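Two Evenings Lost to a Blue Wire

The arm has been stopping again. I wrote in the last post that I thought the unscrewing job was close to done, and it was, for one afternoon. Then on Friday it halted partway through the approach with a force limit error, and it did the same on the next try.

The job, for anyone new, is opening up old equipment housings. Tomoswood sends them to us in batches and we want the arm to take out the screws so a person only has to lift the panel off and sort what's inside. The planner is Nerkix. Most of the code around it is mine, and Wojciech Sowa did the calibration.

My first guess was the calibration, which was unfair to Wojciech. I redid it anyway. The offset came out at less than a millimeter, same as before. Then I lowered the approach speed and ran 15 cycles over a bare piece of wood with nothing on it. No stops at all. I put a housing back under the gripper and it stopped on the second cycle.

I should have gone to the wrist camera pictures at that point. I went to the logs instead and spent an evening reading force values. They showed a small sideways pull building up before each stop, always in the same direction. A finger touching plastic gives you a sharp jump. The pull was slow.

The next night I finally opened the pictures.
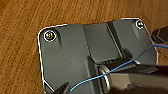
Wrist camera view over the housing, with the blue wire crossing in front of the gripper's ring.

The planner has no idea the wire exists. It knows about the table and the panel. The screw detector was fine the whole time, and it kept reporting good positions, so nothing in the software had a reason to complain until the force limit tripped.

I pulled up the pictures from 37 earlier runs and went through them by hand. The wire was across the gripper in two of them, and those two had finished without an error. That bothers me more than the stops do. The limit was set high enough that a light snag could go through, and a wire under tension near a moving wrist is how you end up with a torn connector or a housing dragged toward whoever is standing there.

Changes so far:

Force limit lowered for sideways loads during the approach.
Any stop now needs a person to look at the wrist before restarting. It used to retry by itself.
Loose wires get taped down to the table before the arm is enabled.

Elis Harries wants a wire check in the vision step as well. I agree, but thin wires are hard to pick out at that distance and I don't want to promise it before July. The tape works for now.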